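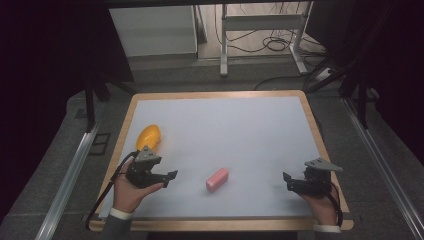 Small things on the board, ready to be sorted.

How to sort small items on a framed board
Posted by Miloslav Vrabec, 17/01/2019

A board with a raised frame is the easiest place to sort the bits that collect in drawers and coat pockets. The frame stops round things from rolling under the sofa, and a pale surface makes the small ones easy to spot.

You will need
A framed board or a shallow tray
A soft cloth
2 boxes with lids

1. Wipe the board and let it dry for 30 minutes. Paper labels stick to a damp surface and tear.

2. Set it on the floor or a low table. Carpet is fine if the pile is short - on a thick rug the board rocks.

3. Put out only a few things at a time. Leave a hand's width between them so you can pick one up without knocking the next.

4. Keep anything round close to the frame. Blocks and other flat-sided pieces can go in the middle.

5. Decide on each item before you bring out more. Things you use go in the first box, things to give away in the second.

6. Clear the board completely, wipe it again and start the next batch.

A full kitchen drawer takes me 60 minutes this way. If you get stuck on an item, put it back in the drawer and try it again at the end.

Next: Lining a drawer
Previous: Labels that come off cleanly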